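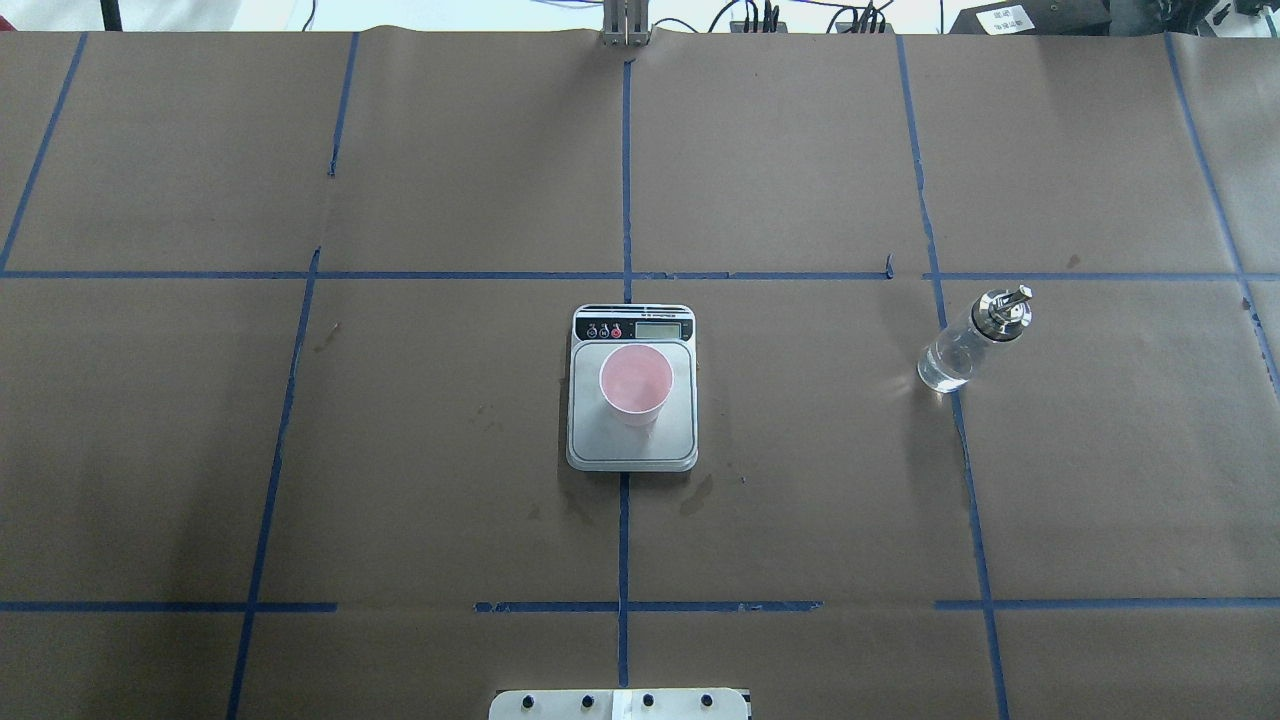
The slow death of the recipe card

My grandmother measured flour in a teacup with no handle. When the cup finally broke, in July of a very hot year, so did her scones, and the family has been eating an inferior version ever since. I mention this because I have spent the winter trying to cook from other people's handwriting, and I have come to believe that most of it was meant to keep the rest of us out.

The trouble is the units. A knob of butter. A slow oven. Enough milk. One card, bought in a job lot of 625 at an auction near Stenness, reads in full: "Pudding. As before, but less." I have made it twice. I couldn't say which attempt was closer.

Kitchen scales were supposed to put an end to all this, and for a while I was a convert. I weighed eggs. I weighed salt, a pinch at a time, on a machine that refused to admit the salt was there. I learned that my favourite mug holds two different amounts of water depending on how much I want a cup of tea.

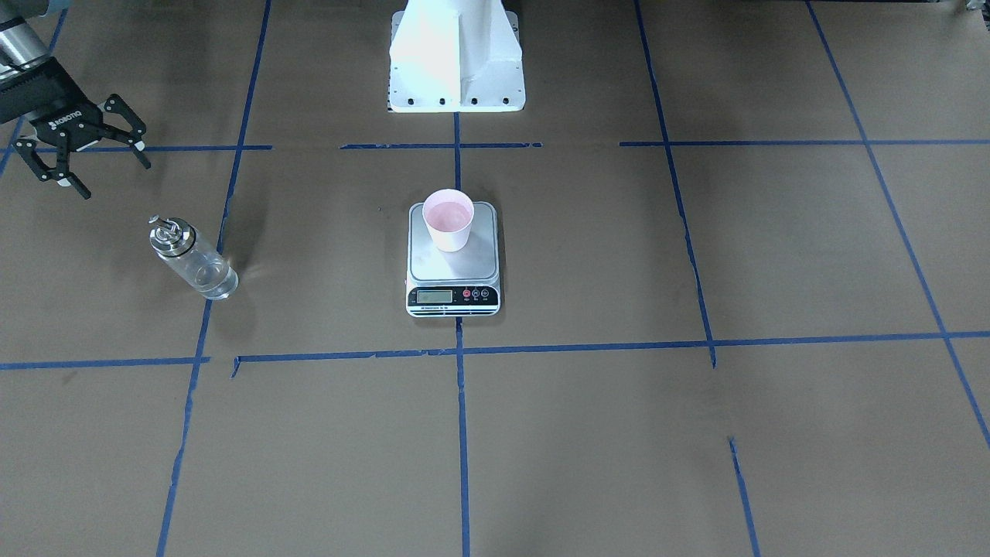 Words by the food editor
January 10, 2024

Then there is the business of translation. Anyone who has inherited an American cookbook knows the cup, a unit that asks you to squash butter into a beaker and call it arithmetic. The Australians have a bigger tablespoon than we do and don't warn you. The British pint is larger than the American one, a fact we bring up more often than we need to.

The new recipe apps promise to sort it all out. I tried one called Suvarna, which turned my grandmother's ginger cake into grams and told me to add 7 of bicarbonate of soda. It also offered to scale the thing up for a wedding. A rival, Kutivard, read "butter the size of an egg" and put an egg on my shopping list. The cake was better than the one I usually make, and I have not forgiven it.

Bundeletti, the shop at the end of my road, still sells blank cards in packs, with a ruled line at the top for "From the kitchen of". I bought a pack and sat down to write out the scones properly, by weight, for whoever comes next. I got as far as the flour. The next line says "enough milk".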